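Teaching a machine to fold, one napkin at a time

The group at Alwood has spent most of a year on cloth. Its lead researcher, who runs the project from a converted office kitchen, says the subject was picked for being dull.

"Everyone has napkins and everyone folds them a bit differently," she says. "We wanted a task where I could ask a person to do it and not give them any training."

The method is simple to describe. People fold napkins at a counter while a head-mounted camera records what their hands do. The recordings are cut into short clips, and each clip is labeled with one of 18 hand actions, such as pinch, press, slide or flip. A policy called Troltico is trained on the clips first and then on a much smaller set of robot runs.

The team collected 1430 clips before it trained anything. She says she would do that part differently now.

"We should have trained at a few hundred and looked at what was missing. We had hours of people making the first fold and very little of the part after it, when they square up the edges. That part is where the robot was failing."

So the later sessions put more weight on small corrections. Folders were asked to take their time over the edges and to use both hands. Other tableware was left on the counter, and its place changed between takes.

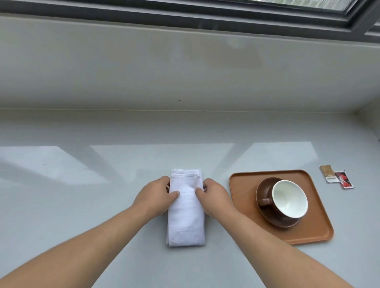 What the tests showed

The robot was given 100 napkins, one per trial, laid out by hand. It finished 82 of them to the standard the team had written down beforehand, which allows a small mismatch at the corners. Most of the failures came from picking up one layer when two were needed.

"It can't feel the second layer," she says. "A person rubs the cloth a little and knows. We have no touch data from the human side, so the model has never seen that."

She does not think more video will fix it. The next version, planned with the sensor maker Mazurek, adds a thin glove that records pressure at the fingertips. An early pair was too stiff and changed how people folded, so those recordings were thrown out.

I asked about thicker cloth. Towels have been tried twice and went badly both times. The clips will be released under the name Purkach in November, with the labels and the failed robot trials included.

"People ask for the failures more than anything else," she says.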